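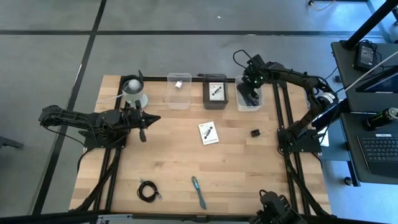

The butcher-block top, light wood in narrow staves.

28 November 2019

I have been asked a few times how I look after wood counters, so I am writing it down once and will send people the link.

We moved into the house in Flaltham in May. The kitchen had laminate from the previous owners, swollen at the seam next to the sink. I priced stone and decided against it. The butcher block came to $1418 for the two long runs and the short piece by the stove, delivered. The faucet and a new sink were another $209. I did the cutting myself apart from the sink hole, which I paid the shop on Perevier Road to do.

Raw wood in a kitchen needs a finish before anything touches it. I read far too much on this. The two camps are mineral oil and hardening oil. Mineral oil never dries, so you keep putting it on. A hardening oil takes days to cure but then you can mostly leave it alone. I went with a hardening oil near the sink and plain mineral oil on the short piece, where I cut bread.

For the sink run I sanded to 180, wiped it down with a damp rag to raise the grain, let it dry overnight and sanded again by hand. Then four thin coats, one a day. Wipe it on, wait 20 minutes, wipe off everything that has not soaked in. The first time I left too much on and it went tacky, and I lost a weekend scraping it back. Do the undersides too. I skipped the underside of one offcut to see what would happen and it cupped within a month.

Lay the oily rags flat outside to dry before you throw them away. They can catch fire in a heap.

Day to day I wipe up water when I see it and that takes care of most things. We have had one black ring, from a cast iron pan left wet overnight. Lemon juice and salt took most of it out and sanding took out the rest. Coffee and beet juice have not left anything. Turmeric did, and it faded after a couple of weeks near the window.

The seam at the corner has opened slightly since the heat came on. I used the slotted brackets from Zundeck underneath so the wood can move, and I am leaving it until spring before I decide whether to do anything. A friend on Friesen Street screwed hers down tight and has a split running 8 inches in from the end.

The short piece gets mineral oil when it starts to look pale. That was every week at first and now it is closer to once a month.

I still have to do the windowsill with what is left in the can.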